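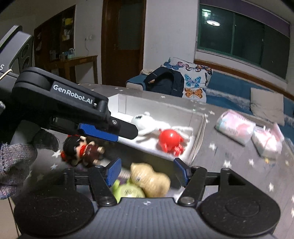 Toy Table Safety Checklist – with comments

Tuesday, December 12, 2023
Location: Parisi Playroom, small table area

17 comments | 179 shares

I love doing this check in December! Everything gets handled so much this time of year, and a good look now means we start the new year with toys we trust. Mark each line OK, FIX or OUT. Write your comments while the toy is still in your hand.

TABLE AND COVERING

1. Covering lies flat, no folds to catch a sleeve – OK
Comment: The gray one with the white stars is still my favorite. It hides nothing, so crumbs and loose bits show up right away.

2. Edges of covering not hanging where a toddler can pull – FIX
Comment: Long on the window side. Tuck it under and clip it before the Thursday group.

3. Table legs tight, no wobble – OK
Comment: Solid! The new feet were worth the wait.

TOY BOX

4. Box clean inside – OK
Comment: The long white box is great for this job. Open top, bright inside, and small toys don't vanish into the corners.

5. Cardboard ends folded in, no staples or sharp corners – OK
Comment: I ran a thumb along both ends. Cardboard goes soft with use, so look again in March and swap the box if the folds start to split.

6. Box not overfilled – OK
Comment: Plenty of room in there. Please keep it this way, it makes picking a toy so much easier for little hands.

TOYS

7. White rounded toy: bump on top firmly attached – OK
Comment: Pulled and twisted, no give at all. The black printed lines didn't rub off on a damp cloth either.

8. Red toy with the short tentacle-like legs: no cracks, no bite marks, every leg sound – OK
Comment: What a great little thing. Bend each leg and look at the spot where it meets the body, that's where a tear would begin. Still glossy after a wipe with Sterix.

9. Small doll: seams, hair and any clothing secure – FIX
Comment: One loose thread. Snip it, knot it, and check again before it goes back out. Doll stays out of the box until then.

10. Small parts test, all toys for under-threes – OK
Comment: Used the Vuneck tube. Nothing went in.

CLEANING AND STORAGE

11. Toys wiped and air dried before they go on the shelf – OK
Comment: Wipe the box too! It gets skipped.

12. Cleaner stored up high, lid closed – OK
Comment: Moved to the Ater cabinet, top shelf, door latched.

13. Log filled in – FIX
Comment: Last week's page has two blanks. Use log sheet 2818, the old form has no space for the doll.

Result: 10 OK, 3 FIX, 0 OUT. That's a really good sheet – thank you to everyone who wipes and sorts at closing. Lines 2 and 9 need doing before the next session, line 13 by Friday. Next full check in March.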